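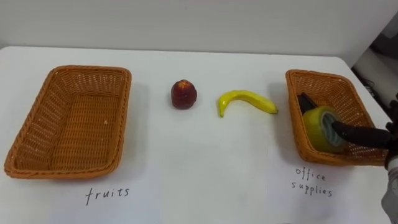 Check the finger screws before you touch the calibration, Kyriaki Balaskas wrote on the morning log, and then look at the tip, and only then blame the software. She was right on the first count and half right on the second, so I'm putting her line at the top of this entry where I'll see it next time.

December, sorting cell, Loltholm bench. Started 8:40.

Complaint from the overnight log: fingertip landing low and a little to the right of where the planner thinks it is. Worse at the office supplies side than at the fruits side. Cycle counter reads 2,365 since the tips were last changed. We said we'd swap at 1,000. Oops. My fault as much as anyone's, the reminder goes to my inbox and I'd filed it under Trarnwood with all the other automatic mail.

What I did, in order:

Put the cell in hold, arm parked, opened the finger mount. Two of the four screws on the mount were not tight. Not falling out, but I got close to a quarter turn on one of them with just the short key. No threadlocker left on either that I could see. Cleaned the threads, fresh drop of the medium blue stuff, tightened in a cross pattern with the small torque driver. Let it sit while I got coffee.

Pulled the tip cover. Worn on the underside, a flat spot you can feel with a thumbnail, and a small split starting at the base. New one from the drawer. They go on SO much easier if you warm them in your hands for a minute first (thanks Apostolos, I had been fighting these things for a year). Push until it clicks over the ridge, then twist back and forth to be sure it's seated.

Ran the touch-off with the dial block. Before: low by 2 mm at the right-hand end. After screws and tip: well inside what we allow, both ends, three tries in a row. I did not touch the calibration file! I want that written down, given that the last two times somebody (me) recalibrated around a loose mount and we spent an afternoon undoing it.

Then the part I'd been looking forward to. The tape roll is my favorite test piece for this cell. The finger goes into the core, so if the tip is off by much it hits the cardboard edge and you know right away. A stapler will forgive you a lot, and the fruit is light enough that it rolls out of the way and looks like a planning problem. With the roll there's one hole and the finger is either in it or it isn't. I'd like to make it part of the standard check after any work on the mount. Went in clean on the first slow approach, and I may have cheered.

Did the slow approaches at reduced speed with a thumb on the pause button, then the same at normal speed. No alarms. Motor current on the wrist joint looks flatter than in yesterday's plot, which makes sense if the mount isn't rocking anymore, but I'll wait for a full night of data before I claim it.
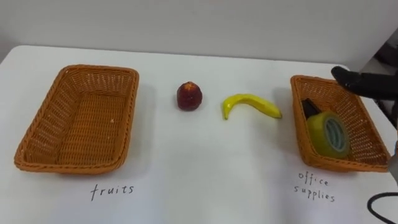

Labels next. They're still pen on the tabletop, and every time we wipe down with alcohol they get a bit fainter, so I've been cleaning around them, and the table has smudges as a result. Styliani wants printed ones under clear film. I like the handwriting, but she has a point: the camera check reads the words at startup, and it has already failed once this fall on "fruits". For now the rule is water and a soft cloth near the lettering, alcohol everywhere else. Same for the baskets, except brush them out first, bits collect in the weave.

Basket positions: I nudged both when I was working and put them back by eye, each one just above its own word. That's not good enough long term. Pravesh suggested low corner stops, screwed from below so there's nothing on top for the wrist to catch on. I'd do it tomorrow if we had the stock. Asked Drumcombe for a price on the small aluminum ones.

Cable. The black one needs a proper clip. It has a loop on the right that lies on the table, and it's too easy to lean on while you have your head down by the mount. I want it dressed along the table edge with enough slack for full reach – I measured the slack with the arm at its far left pose, and there's plenty. Clips are in the second drawer, the bigger size.

Counter reset at 11:15. For reference, the set of tips before this one went 1,449 cycles and looked much better coming off, so the change interval really does matter and I'd keep it where it is. New tips on hand: one bag, unopened. Please don't take from it for the Wyss cell without writing it here.

Still to do
- Recheck mount screws after the overnight run, before anyone starts a new job
- Move the tip reminder to the shared calendar (Banafsheh has the login)
- Cable clips
- Decide about the labels
- Find out who has the other torque driver

Left the cell in auto, normal speed, same job list as last night. Really pleased with how it's moving now. Come by and watch it do the tape if you're in early.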